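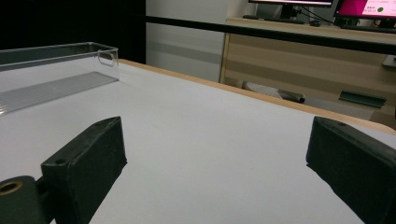
White tabletop, Orker site.

Viken Meal Packing Program
Progress report to the Bouvier Fund
Saturday, September 11, 2021

We were asked whether the Silura ordering system has cut food waste at Orker. I doubt it, at least on what we have so far.

Waste by weight is down 30 percent since May. That sounds good until you look at the menu. In May we were still serving the salad boxes, and most of what got thrown out was lettuce. We dropped them in June. Take lettuce out of both months and the change is 8 percent, and one slow week could explain that.

Of 87 households on the list, 61 sent back the survey. Most say they like ordering ahead. I would not lean on this much, as the form came tucked in with a free meal and people tend to be polite.

Spending is within budget. The training line is mostly unspent, and Silura's second invoice is still in dispute over setup hours.

We ask that the next payment go ahead but that the expansion to a second kitchen wait. A full winter menu with the system running would tell us more than this summer did.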